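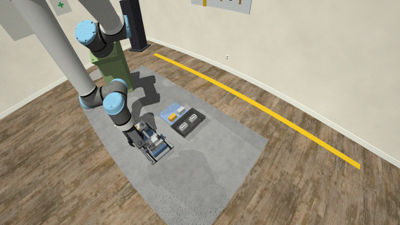

공개 시연에 참가하려면 장비를 구매해야 합니까?
구매 여부와 관계없이 신청할 수 있습니다. 참가비는 없으며, 회차별 정원이 차면 다음 회차로 안내합니다.

Zalell 조립 셀 공개 시연 안내
품번 1071 / 공급: Walen / 시연 장소: Landeg 전시동

Zalell은 소형 부품 조립용 로봇 셀입니다. 로봇 팔, 그리퍼, 고정구, 부품 트레이를 한 구성으로 공급하며, 작업 프로그램은 Ullivitz에서 작성합니다. Ullivitz는 셀 배치와 동작을 가상 공간에서 먼저 확인하는 시뮬레이션 소프트웨어로, Zalell 주문 시 사용권 1개가 포함됩니다.

6월 공개 시연은 시뮬레이션 화면을 중심으로 진행합니다. 방문자는 조립 작업을 Ullivitz에서 불러와 로봇 팔의 접근 각도를 바꾸고, 고정구와 트레이의 위치를 옮긴 뒤 다시 실행해 볼 수 있습니다. 시점은 셀 바깥의 외부 시점과 그리퍼 쪽 시점 중에서 고를 수 있습니다. 그리퍼 쪽 시점은 시야가 넓은 대신 가장자리가 휘어 보이므로 거리를 잴 때는 외부 시점을 함께 켜 두십시오.
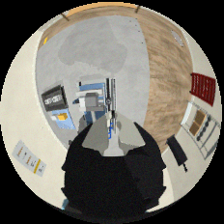 배치를 바꾼 다음에는 간섭 검사를 실행합니다. 팔의 링크나 그리퍼가 주변 설비와 부딪치는 구간이 있으면 해당 동작이 목록에 표시되고, 목록에서 항목을 누르면 그 자세로 바로 이동합니다. 검사 결과는 파일로 저장해 가져갈 수 있습니다. 저장 매체는 각자 준비해 주십시오.

시연 순서
오전 10시 접수 및 안전 안내
오전 10시 30분 담당자 시연
오전 11시 방문자 실습
오후 1시 개별 상담(사전 신청자에 한함)

실습은 3인 1조로 합니다. 한 조에 배정되는 시간은 30분이며, 앞 조가 일찍 끝나도 순서를 당기지 않습니다. 프로그래밍 경험은 없어도 됩니다. 자사 부품으로 시험해 보고 싶은 경우 형상 파일을 미리 보내 주시면 담당자가 불러올 수 있는지 확인한 뒤 회신합니다. 당일에 가져온 파일은 실습용 컴퓨터에 연결할 수 없습니다.

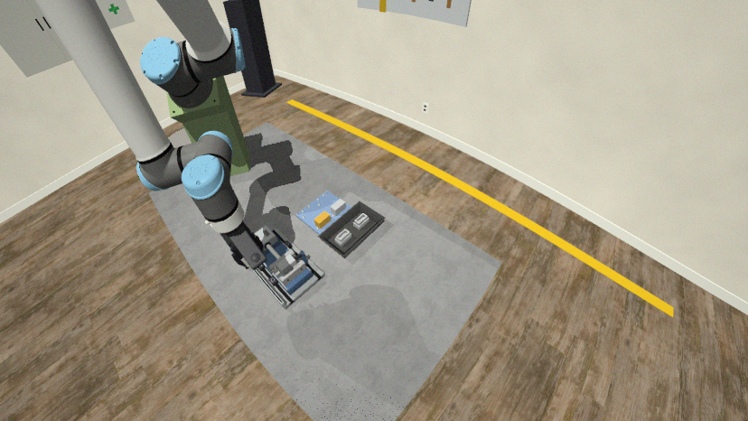 고정구 쪽으로 내려온 그리퍼와 옆에 놓인 검은색 트레이. 시뮬레이션 화면.

기본 구성
로봇 팔 및 받침대
그리퍼
조립용 고정구
부품 트레이
제어기와 연결 케이블
Ullivitz 사용권 1개

별도 주문 품목
맞춤형 트레이 및 고정구 제작
그리퍼 손끝 교체 부품
현장 설치와 작업자 교육

맞춤형 고정구는 도면 확정 후 제작에 들어가며, 도면 검토만 따로 의뢰할 수도 있습니다. 이미 Zalell을 사용 중인 고객은 기존 작업 파일을 그대로 열 수 있으나, 이전 판에서 만든 간섭 검사 결과는 다시 실행해야 합니다.

방문 안내
Landeg 전시동 171호실입니다. 접수대는 같은 층 승강기 맞은편에 있습니다. 주차는 건물 뒤편을 이용하시고, 차량 번호를 신청서에 적어 주십시오. 시연 화면의 촬영은 가능하며 상담실 안에서는 촬영할 수 없습니다.

신청은 Walen 제품 문의 양식에서 '공개 시연'을 선택해 접수합니다. 견적서가 필요한 경우 품번과 필요한 별도 주문 품목을 함께 기재해 주십시오.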